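Wiltomow - Call for Participants, Gripper Care Study

Wiltomow seeks adults to operate and maintain paired hand-held grippers while folding clothes at home.

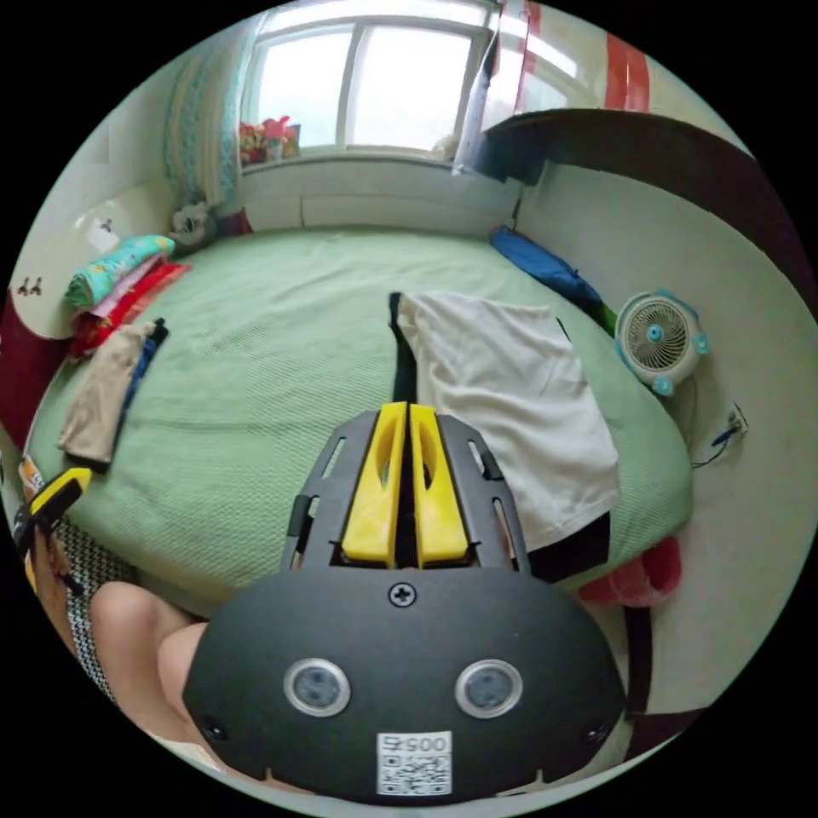
Duties
Participants wipe both lenses, check the finger mounts and report loose screws before each session. A set comprises 2 grippers - one for each hand.

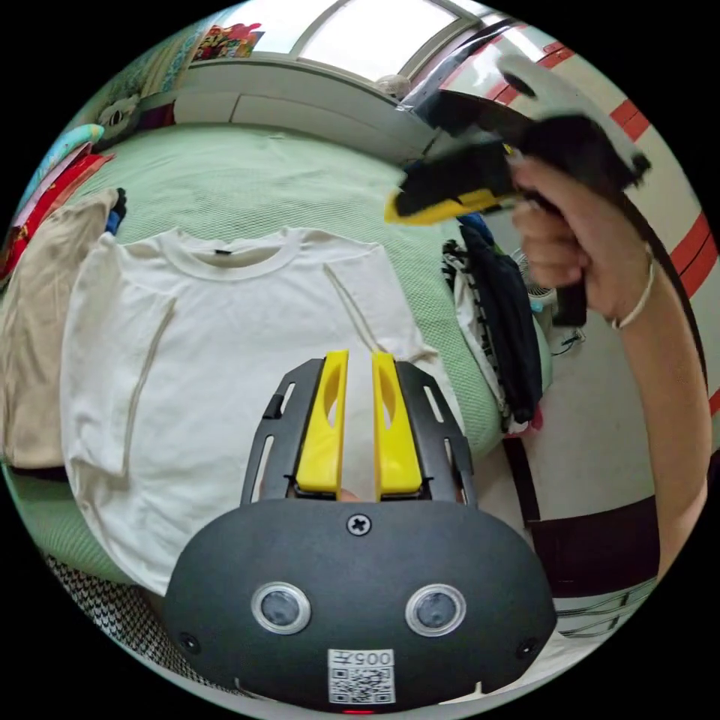 Worn fingers are to be returned to Wiltomow for replacement. Training takes place in July.

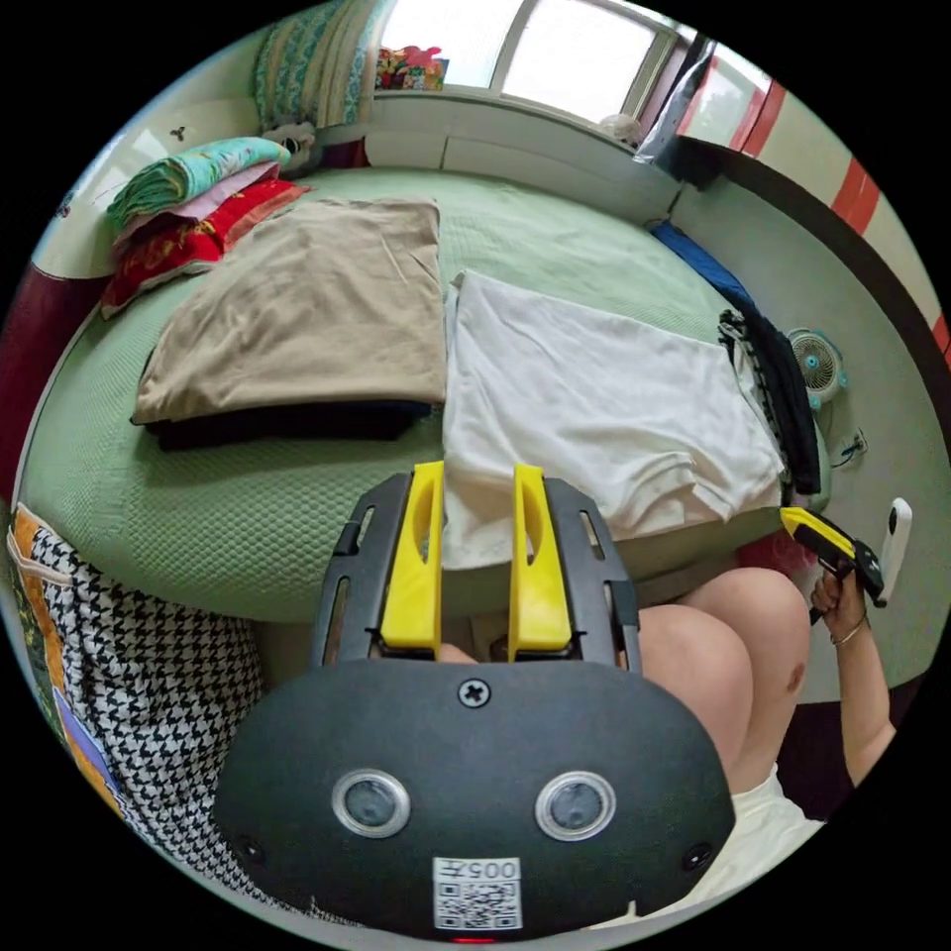
Gripper with yellow fingers, folded cloths on the bed

Apply by 10th February, quoting reference 3621.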